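Stornwood Club to Open Residential Wing to Reciprocal Members

The Stornwood Club has announced that it will open its residential wing to members of affiliated clubs beginning in February, following a vote of the membership at its winter general meeting. The decision ends a long-standing rule under which overnight rooms were reserved for Stornwood members and their personally accompanied guests.

Under the new arrangement, members in good standing of the Calloway Club and the Tolent Society may book any of the 30 bedrooms in the east building, subject to availability and to the dress and conduct rules in force. Bookings will be limited to 10 nights per person in a calendar year. Visiting members will have full use of the dining room, the library and the card room, but will not be entitled to vote, to propose candidates or to reserve the private dining rooms in their own name.

The measure was carried with 269 votes in favor. The club did not release the number of votes against, in keeping with its usual practice, but confirmed that the two-thirds majority required for a change to the house rules had been met.

In a written statement, the club said that the residential wing had been underused outside the fall season for several years and that the income from visiting members would help hold annual dues at their present level. "The membership has considered this question with care," the statement said. "The club remains a private house for people who know one another, and reciprocal guests will be received on that understanding."

Reciprocal arrangements of this kind are common among private social clubs, although Stornwood has been slower than most to adopt them. The club has nearly 2,000 members, of whom a little under half live outside the city. Out-of-town members had asked for a reciprocal agreement on two earlier occasions. Both proposals were withdrawn before reaching a vote after older members raised concerns about the dining room, where tables are shared at lunch and diners are seated in order of arrival.
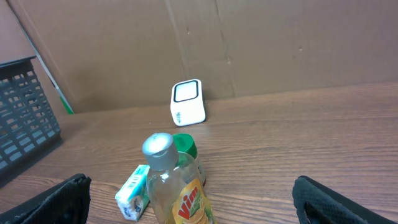
The shared table will remain in place. Visiting members who lunch at the club will be seated with everyone else and will be expected to introduce themselves to those on either side. Business papers may not be displayed, and telephones must be left at the front desk. The rules committee has also approved a small number of changes to the guest bedrooms, intended to bring them closer to what is offered at Calloway and Tolent. Each room will be supplied with a writing desk, a luggage stand and a plain slotted basket in dark gray plastic, in which shoes may be left outside the door for cleaning. The existing furniture will otherwise be kept, including the brass bedsteads on the upper floor.

Introductions will be handled by letter, as they are for overseas guests. A visiting member must present a card signed by the secretary of the home club and dated within the past three months. Cards may be sent ahead electronically through Nekix, the booking service already used by the club for its private dinners, but the signed original must be shown on arrival. Guests of visiting members will not be admitted to the bedrooms or the library. They may be entertained to dinner on any evening except the night of the annual members' ball.

The agreement works in both directions. Stornwood members will be able to stay at the Calloway Club from the same date, and at the Tolent Society once work on its front staircase has been completed. Members wishing to use either house should apply to the secretary's office for a card of introduction. Room charges will be set by the host club and billed to the member's home account at the end of each month.

The arrangement will run for a trial period of one year. A report on bookings, complaints and income will be placed before the membership ahead of the next winter general meeting, when a further vote will be held on whether to continue.

Comments (4)

eastbuilding_regular
I voted for it. The rooms sit dark half the year and breakfast is a lonely affair in March. Glad the shared table stays.

Marlow Lane
Ten nights seems generous. Calloway gives its own out-of-town people less than that, or did when my father belonged.

third generation
Does the dress rule at dinner apply to visitors on the first night? Luggage goes astray. The article says rules "in force" but the old booklet made an exception for travelers.

Tolent member
We have been hearing about that staircase for two years. I will apply for my card in February and hope for the best.

Contact the newsroom | Copyright Stornwood Social Register. All rights reserved. | Back to top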